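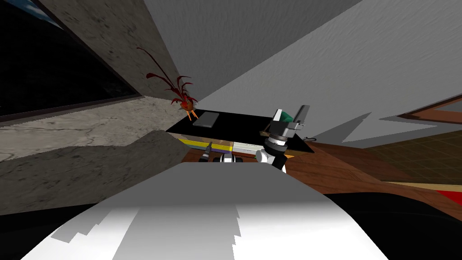
A black work surface by the back wall

Kolthorpe Shared Kitchen – Your Questions
Print this page | E-mail to a friend

Who can book the kitchen?
Any person who lives in the Kolthorpe area and has finished the food safety evening. Please write to Rehema Mugo and she will put your name on the list.

How much does it cost?
It is 40 dollars for a half day. You pay when you book, not after. If you cancel before January ends, we return all the money for the summer bookings.

Can I make jam and pickles to sell?
Yes, but you must have your own labels with the date and all ingredients. For chutney we ask that you open both windows – the smell of vinegar stays a long time. 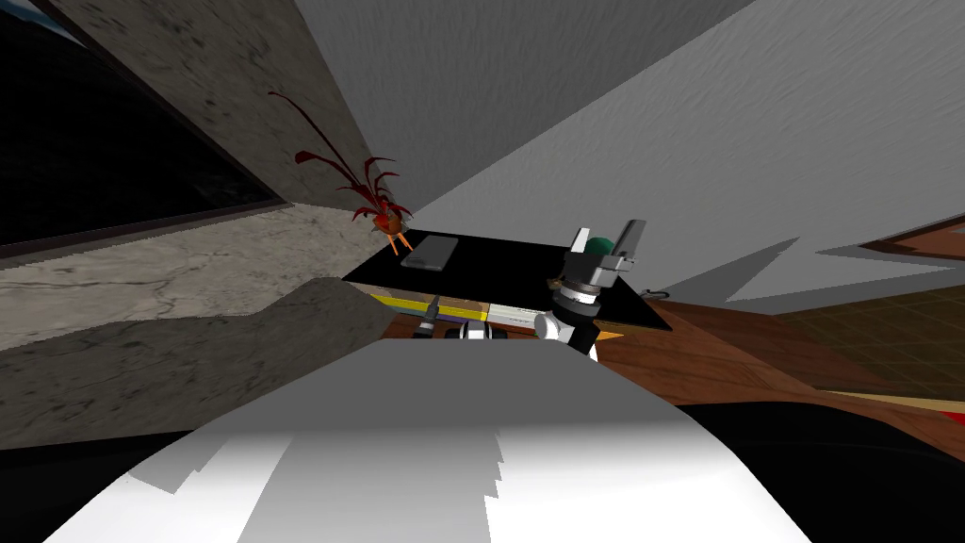

Gripper with a small dark green object

Where do I leave my jars?
On the shelf in room 304, with your name. Jars without a name are given away after one month.

Is there an oven?
There are two. The left one is slower, so please give your bread some extra minutes.
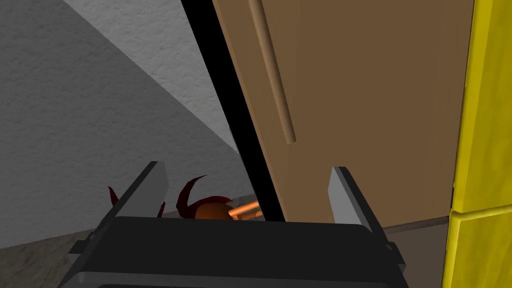 The colour of the crust will tell you better than the clock.

May I bring my children?
Children over ten are welcome with a parent. Smaller ones can wait in the hall with a neighbour.

2 comments | 43 shares

Recent
Sourdough evening with Dionysis Theodorakopoulos
Lost lids and spoons
New opening hours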